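I finally finished The Rarkia Tapes last night, all 9 episodes, and I have to talk about it somewhere because my sister is two behind and has banned me from the group chat. So hello, blog! No big spoilers past episode four.

If you missed it, it's the documentary series about the night the Rarkia ferry terminal burned down and the man everyone in town decided had done it, Johannes Hlongwane. He was never charged. He ran the ticket office, he had a temper, and he'd argued with the owner that afternoon, and for most people that was plenty. What I love is that the director, Vija Navickas, doesn't start with the fire at all. She starts with the ticket office on a normal morning, with the phone ringing and somebody complaining about the price of a bike pass, and you spend a whole episode just getting to know the place. I was hooked by the time the credits rolled (and it was way past my bedtime).

Then there's the archive stuff. Wow! They got hold of 740 hours of local radio, and the editor, Pravesh Van der Merwe, lets whole calls play out. You hear a rumor begin with one caller and come back three days later as a fact, with extra details stuck on. Episode three is nearly all radio over shots of the harbor and I'd put it up against anything I've watched this year.

I do have one gripe. The reenactments in episode four are a mistake. There's an actor with a gas can walking down a hallway, and the show has just spent an hour telling us that no one saw anybody in that hallway. Bongani Mnguni's lawyer makes the same complaint in the follow-up podcast. Mnguni was the night guard, and if you half watch that part while folding laundry, you'd come away thinking it was him. I can see why he's upset. A line of small print at the start of the episode saying "some scenes are dramatized" doesn't fix that for me.

But then episode six! Thabiso Mtshali, who covered the story for the town paper back then, sits down and reads his own old columns out loud. He stops partway through one and asks if he can have a minute, and they leave the whole minute in. I paused it and went and stood in the kitchen for a bit.

The music is by Roman, the duo who did the Mernance soundtrack, and it's mostly one piano and some kind of hum. I've had it on all day at work.

Next up for me is the companion book, which is 819 pages long, so see you in November. If anyone has read it, tell me whether the chapter on the insurance hearing is worth the slog. And please watch the show so I have someone to talk to!

Last updated: 19 July 2024 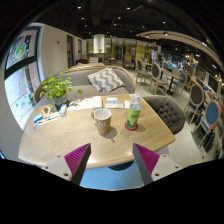
Mug, a drink on the red coaster, and the little plant.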